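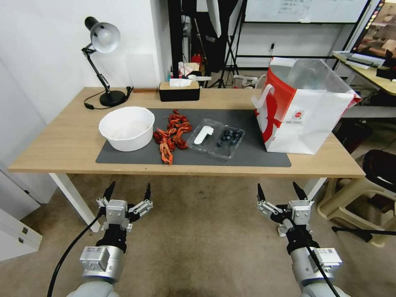 Picking over

2024-10-15
By Rochelle Hinds

Picking over is the household task of going through loose food by hand before it is cooked or put away. The food is turned out on a flat surface, looked at piece by piece and moved into a bowl, jar or tray. It is one of the oldest jobs in any kitchen and one of the most enjoyable, and it needs hardly any equipment. The name covers dried goods of all kinds, pulses and grains, and soft fruit such as blueberries, though each is handled in its own way.

Surface

Any clean table will do, but a mat makes the work far easier. It stops small pieces skating off across the wood, marks out the area in use and can be lifted at the end to tip crumbs into the bin. Dark grey is a lovely choice for bright food: a red heap shows up beautifully against it, stray bits and all. White beans and pale grains also stand out well on grey. Black lentils do not, and cooks who buy a lot of them often keep a light cloth for the purpose.

The heap is normally left loose towards the middle of the mat. Spreading everything thinly from the start looks sensible but uses up the space needed for sorting, and most people soon find themselves pushing it all back together.

Bowls and trays

A deep, round white bowl is the classic receiver. The depth keeps light, curly or brittle pieces from springing out again, and the white inside shows up dust and broken ends. Right-handed pickers tend to set the bowl to the left of the heap and hold food over it while they look, but there is no rule, and plenty of people work the other way about.

Clear plastic clamshell containers are useful for anything that must be kept apart. One with two compartments can hold fruit in one side and a small flat scoop in the other, so the scoop has a home between turns. The dusty bloom on fresh blueberries is natural and rubs off with handling, so berries are best picked over last, with dry hands, and washed only when they are about to be eaten.

Method

In the Zostmont style of picking over, named after the hill town where it is still taught to schoolchildren, the heap is worked from one edge only. A small amount is drawn away, checked, and moved to the bowl before any more is touched. Anything doubtful goes to the far side of the mat and is looked at again at the end. Kiri Tapsell's kitchen handbook, Clurnia, gives the whole process 36 pages, and they are a joy to read. She recommends 2 passes for dried goods: one for stalks, grit and packaging scraps, and a second for colour and smell.

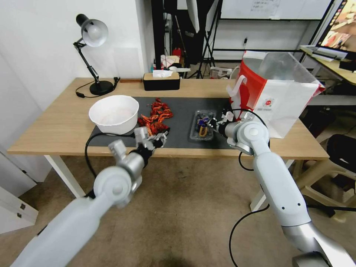

Tapsell is also firm about pace. A handful at a time is plenty, and long pieces should be lifted by the middle so that the ends stay whole. Tongs are slower than fingers but very good with anything hot or prickly, and they keep strong flavours off the skin. After handling dried chillies, hands should be washed well before touching the eyes.

Light

Good light matters more than any tool. A jointed desk lamp at the back of the table can be bent low over the mat, and its flex is best led away to the side. Daylight from a window is just as good, although shadows creep across the work in the afternoon.

Clearing up

Sorted dried food goes straight into a dry jar with a close lid. A box of tissues within reach deals with dust, and a carrier bag at the end of the table takes wrappings as they come off. In Zostmont the big session of the year falls in September, when households pick over the new season's dried goods before filling the winter jars.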